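发件人：Siv Hovland
收件人：旧书与手工装订邮件列表
主题：Re: 受潮的书脊还有没有救？（兼谈浆糊、压书和搬家）

各位好：

拖了这么些日子才回信，实在不好意思。七月里我这边一直在整理书房，信箱攒了一大堆，昨晚十一点多才把列表里的讨论从头到尾读完，读得津津有味，连茶都放凉了。先把前面那封信引在下面，免得新来的朋友接不上。

> 大家好，我是新加入的，在列表里潜水了一阵子，第一次发言。
> 家里老人留下一批书，多半是五六十年代的布面精装，也有几本线装。
> 放在一楼储藏间，梅雨季之后有十来本书脊起了泡，布面和纸板脱开了，
> 有一本的书芯整个从封壳里掉了出来。闻着有霉味，但翻开看，
> 里面的纸大多还好，只有靠近书口的地方有些黄斑。
> 想请教三件事：
> 一、这样的书脊自己在家能不能修？我没有学过装订，手还算稳。
> 二、浆糊是自己煮好，还是买现成的？网上说法太多，看得头晕。
> 三、接下来我们要搬家，书要先装箱放一段时间，怎么装才不会更糟？
> 先谢谢各位了。

先说第一件。能修，而且布面精装的书脊可以说是最适合新手练手的，因为它的结构清楚，哪里脱了就粘哪里，很少有让人进退两难的时候。我自己第一次修的就是一本封壳脱落的旧词典，是我外婆厨房里用来垫凳脚的（她说那本书从来没有人翻，垫着正好），修得歪歪扭扭，环衬上还留了我一个指印，可那本词典到现在还站在我的书架上，翻起来一点毛病没有。所以请您放宽心，挑一本您最不心疼的先下手。

不过动手之前，书一定要先晾透。我说的晾透，不是太阳底下晒一个下午，布面晒久了会褪色，纸板一冷一热也容易翘。找个通风的房间，把书立起来，书页微微打开成扇形，隔几个钟头换个方向。急不得。我有一回就是急，摸着觉得差不多了就上浆糊，压了一夜，第二天打开，布面底下一片灰绿的小点子，气得我半天没说话，最后只好把整块布揭下来重做。霉味重的几本要跟别的分开放，扫霉的时候到室外去，戴上口罩，用软毛刷顺着一个方向轻轻刷，别来回蹭，一蹭就把霉蹭进布纹里了。老人家留下来的东西，多等几天也值得的。

起泡的地方，如果布没有破，我一般不去整片揭开。用一把薄的调色刀，从已经松开的那条边伸进去，慢慢送到起泡的位置，感觉到有阻力就停。然后用细毛笔蘸稀一点的浆糊送进去，量宁可少。盖一张硅油纸，用骨刀隔着纸从中间往两边赶，再夹上吸水纸压住。头一个钟头里最好换一次吸水纸，之后就可以不管它了。

书芯掉出来的那一本稍微麻烦些。您先看看书芯背上的纱布还在不在，锁线有没有断。要是线都好好的，只是纱布和环衬裂了，那就把旧胶轻轻刮掉（旧胶发脆的话，用指甲都能剥下来，发硬的可以敷一层稠浆糊，等它软了再刮），贴一层新的纱布，两边各留出两指宽，再加一层薄牛皮纸，干了以后连同环衬一起粘回封壳里。对位的时候，三边的飘口要匀，我的笨办法是先不上浆糊，空装一遍，用铅笔在纸板内侧点几个小点，正式粘的时候照着点子放。列表里做了几十年的老师傅们大概要笑我，可是这个办法救过我好多回！

要是线断了，请您先别动它，拍几张书背的照片发到列表里来，大家一起看看再说。重新锁线是另外一门功夫，三言两语讲不明白，我怕讲错了反而害了您的书。线装的那几本也是一样，纸性不同，我经手得少，还是请懂的朋友来答。

第二件，浆糊。这个话题在我们列表里每隔一阵就要热闹一次，我还记得有一年为了要不要加明矾，来来回回写了好多封信，最后两边都没有说服对方，倒是交换了不少点心的做法。我的看法很简单：自己煮。小麦淀粉一份，水四份，先泡一个钟头，然后小火，不停地搅，搅到从乳白变成半透明，再多煮几分钟，离火以后继续搅到不烫手，过一遍细筛。用的时候再兑水，粘纱布用稠的，送进泡里用稀的。煮一次够用几天，放冰箱里，闻着发酸就倒掉，不要舍不得。

明矾我现在是不加的。我早年加过，那时候书上都那么写，说防虫防霉，后来看自己修过的几本，粘过的地方纸色明显深了一圈，就再也不敢了。至于现成的，去年有朋友送过我一罐Clillex的干粉浆糊，冷水一调就能用，救急是很方便的，粘性比我煮的弱一些，补书页的小口子倒正合适。白乳胶我劝您别用在书脊上，干了以后倒是结实，可是下一个修书的人要恨您的。我就恨过不止一个前人。

压书这件事我要多啰嗦两句。没有压书机没关系，两块平整的木板，上面放重物就行。我用过熨斗，用过装满水的汤锅（千万盖好盖子），也用过一整套百科全书，最后还是觉得砖头最好，洗干净，晒干，用旧床单包起来缝上，又稳又不会刮花东西。木板和书之间要垫硅油纸和吸水纸，书脊露在木板外面一点点，不然圆脊会被压平。我在地下室里存了6块这样的砖，孙辈们来了都当是枕头，抱着跑来跑去，摔过一次脚趾才肯罢休。
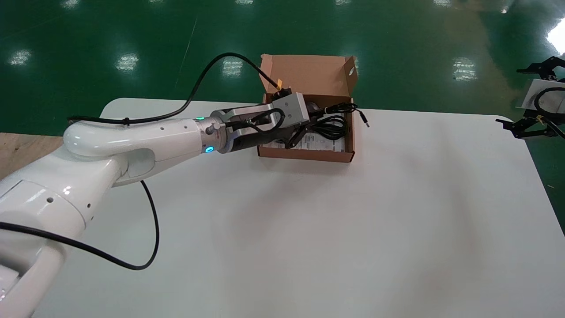
再说第三件，装箱。这个我可算是久经沙场了，从峡湾边的老房子搬到现在的公寓，前前后后装了62箱书，搬完以后腰疼了整整一个秋天。那次的教训，第一条就是箱子要小。大家总觉得大箱子省事，可书是很沉的，大箱子装满了没人抬得动，底一漏，全部心血都摔在楼梯上。我现在只用小号的双层瓦楞箱，底下用宽胶带贴成十字，再沿着两条短边各贴一道。装完自己先提一提，要是得憋一口气才能提起来，就拿几本出来。

第二条，书要么平放，要么书脊朝下立着，千万不要书口朝下。书口朝下，书芯的重量全吊在封壳上，一路颠簸过去，本来好好的书都要脱壳，更别说您那些书脊已经松了的。大开本的平放在最底下，小的摞在上面，开本相近的放一起。修过的和等着修的，每本先用无酸纸包一层，再用棉布带松松地扎一道，不要用橡皮筋，橡皮筋日子久了会化在布面上，黏糊糊的，怎么都去不掉。缝隙用揉皱的白纸填，别用报纸，油墨会蹭上去。

第三条是标签。我当年图快，箱子上只写了“书”，结果新家客厅里一大片写着“书”的箱子，我找一本菜谱找了三个礼拜。后来我学乖了，每箱写一张单子，一份贴在箱子侧面（别贴在顶上，一摞起来就看不见了），一份抄在本子里，写清楚是哪个柜子第几层。等着修的那几箱，用红笔在侧面画一个圈，到了新家先拆。

存放的地方，请您尽量避开一楼那种贴地的储藏间。实在没有别的地方，箱子底下垫木托板，离外墙留一巴掌宽的空，让空气能走。有朋友推荐往箱子里塞干燥剂，我觉得可以放，但得记着换，吸饱了不换就只是白占地方。湿度计倒是值得买一个，不必贵，每个礼拜去看一眼，用铅笔记在墙上也好。真要存过梅雨季的话，中间最好开箱透一次气，挑个干爽的日子，顺便也看看有没有小虫子。

前面有人问我上回说的那批书布还有没有。有的，是Grondotari关门之前清仓，我一时冲动买下来的，墨绿和砖红两种，织得很密，背面裱过纸，上浆糊不会透出来。我一个人这辈子是用不完了，谁要的话私下写信给我，告诉我要多大一块，付个邮费就好。砖红的那一卷边上有点晒褪了色，裁掉一条不影响用。Chettiar的那种蜡线我手里也还有两轴，先到先得。

另外，Clorkeck那本讲布面修补的小册子，我翻箱倒柜总算找出来了，一共200页，图画得非常清楚，就是排版古怪，图和文字常常隔着好几页，读的时候手指头要夹在两三个地方。我想先寄给这位新朋友看，看完再往下传，大家意下如何？要是没有人反对，请您把地址私下发给我，不要发在列表里。书里第三章讲空脊筒的做法，有一处尺寸印错了，我用铅笔在旁边改过，请照铅笔的来。

最后还有一件小事想请教各位。我手上有一本旧的植物图鉴，烫金的书名掉了一半，我试着用蛋清加金箔补，总是粘得一块一块的，边上还起毛。是不是蛋清打得不够？还是我的烙笔太烫了？我拿它在湿海绵上试的时候嘶嘶响得厉害。写过这方面的朋友请指点我一下，旧帖子的编号也行，我自己去翻，存档里1,000多封信我是愿意慢慢看的，反正冬天长得很。

啰啰嗦嗦写了这么多，灶上还煮着一锅浆糊，得去搅了。书脊修好了，一定拍照来给我们看看！

祝大家手稳纸平
Siv Hovland

又及：刚才忘了说，骨刀用久了边上会起小毛刺，用最细的砂纸蘸一点水磨一磨，再用绒布擦亮就行。我那把是从旧货摊上淘来的，用了好些年，现在已经磨成月牙形了，赶书脊两侧的沟槽倒比新的顺手。

--
退订或修改收信方式，请到列表页面的“我的设置”。
回信时请删去不必要的引文。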